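How I get white rings off a table

So you put a hot mug down without a coaster. Me too, more times than I'd like to admit! Most white rings are just moisture sitting in the finish, and you can usually coax it out with an iron and an old T-shirt.

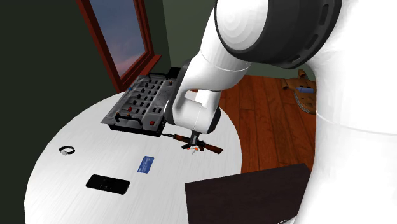
Empty the water out of the iron first, set it on low with no steam, and fold the shirt twice over the ring. Press for 3 seconds, lift, look. Keep going like that — short and patient — until the mark fades.

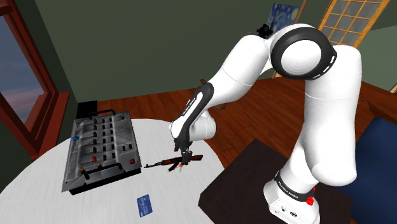
If it's still there after ten tries, rub in a dab of plain mayonnaise and leave it overnight (my friend Pierina swears by this). Wipe it off in the morning and buff with a dry cloth. Dark rings are a different job, and you'll probably need to sand those.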